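3.2 Surface Condition of the Rods

The Rimgate set consists of 20 rods drawn from a larger stock of 220 and stored upright in a dry cabinet from May onward. Tone was graded by eye under a single lamp, on a four-step scale adapted from Esposito's earlier notes. Grades were assigned separately to the tip, middle and base – a single grade per rod hid too much variation. Figure 4 shows a piece with a pale, rounded tip and a warmer tan lower down; the shading is uneven through the middle and along the right side. 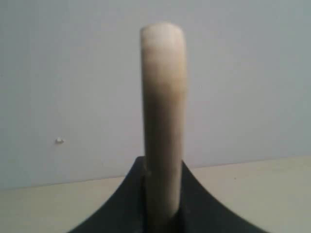 Figure 4. Upright piece, pale at the domed end.

3.3 Grading Agreement

Two readers graded each rod independently. They differed on 13 of the middle sections.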